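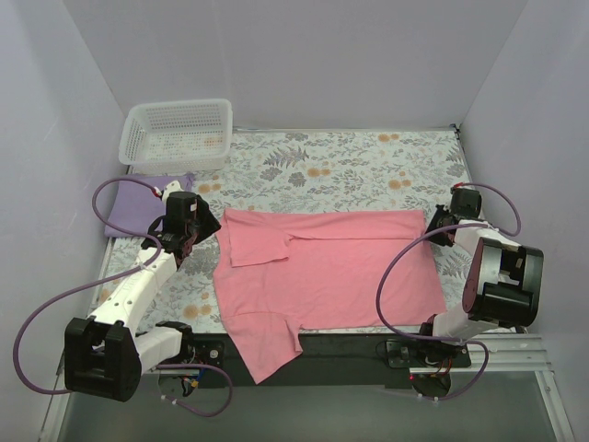 Einheit 4: Gute Praxis bei Demonstrationsdaten für zweiarmiges Falten

Heute geht es um die Regeln, nach denen wir Episoden aufnehmen, und das ist für mich der schönste Teil des ganzen Kurses! Wer einmal erlebt hat, wie viel ein sauberes Protokoll ausmacht, will nie wieder ohne arbeiten. Nehmen wir das T-Shirt: Die hintere Kante ist bereits als langer Streifen eingeschlagen, ein Ärmel liegt flach auf dem Körper, der andere hängt noch vorn über die Schiene. Genau solche Zwischenzustände müssen im Protokoll einen eigenen Namen haben, sonst beschriftet jede Gruppe sie anders (und dann sitzen wir im Februar wieder alle vor der Tabelle und raten). Bei uns heißt er „Längsfalz 1, Ärmel vorn offen“.

4.1 Arbeitsraum vor dem Start

Der Korb steht immer in derselben Ecke, fertige Teile liegen davor oder darin, nie unter der Bahn eines Unterarms. Kabelschlaufen vor jeder Serie von Hand durch den ganzen Bewegungsbereich führen! Eine Schlaufe, die in Ruhestellung locker aussieht, kann bei gestrecktem Arm am Ellbogen spannen. Kabelbinder nur an den festen Stellen, am Gelenk bleibt Spiel. Gemusterte Tischdecken sind ausdrücklich erlaubt, auch wilde, aber der Name der Decke gehört in die Metadaten.

4.2 Während der Episode

Niemand greift in den Arbeitsraum, solange die Antriebe freigegeben sind. Auch nicht „nur kurz“ an den Ärmel. Verrutscht der Stoff, wird die Episode zu Ende geführt oder abgebrochen und entsprechend markiert; beides ist wertvoll. Im Datensatz Pomis haben wir 3814 Episoden, davon 1194 mit mindestens einem Nachgreifen, und ich finde gerade diese wunderbar, denn aus ihnen lernt das Modell, wie man einen Fehler repariert.

Die Greifer schließen erst, wenn beide Finger am Stoff sind. Zieht ein Arm, hält der andere dagegen oder lässt ganz los, halbes Festhalten verzieht den Saum.

4.3 Beschriften

Wir verwenden das Schema Zelum in der Fassung aus dem Skript. Pflichtfelder: Kleidungsstück, Farbe, Startlage, Zielzustand, Abbruchgrund. Die Startlage beschreibt, wohin der Halsausschnitt zeigt, vom Bedienplatz aus gesehen. Freitext bitte kurz und in ganzen Wörtern, „Ä. v. o.“ versteht nach zwei Wochen kein Mensch mehr.

4.4 Übung

Ladet aus dem Ordner Olteanu die 56 unbeschrifteten Episoden und beschriftet sie zu zweit, zunächst unabhängig voneinander. Danach vergleicht ihr eure Ergebnisse und notiert jede Abweichung im Feld „Strittig“. Episode 1701 besprechen wir gemeinsam im Plenum, die hat es in sich!

Zum Nachlesen: Kapitel 3 der Stakance-Hausregeln (Freigabe und Not-Halt), bitte vor dem ersten Termin am Tisch. Die unterschriebene Unterweisung bringt ihr ausgedruckt mit.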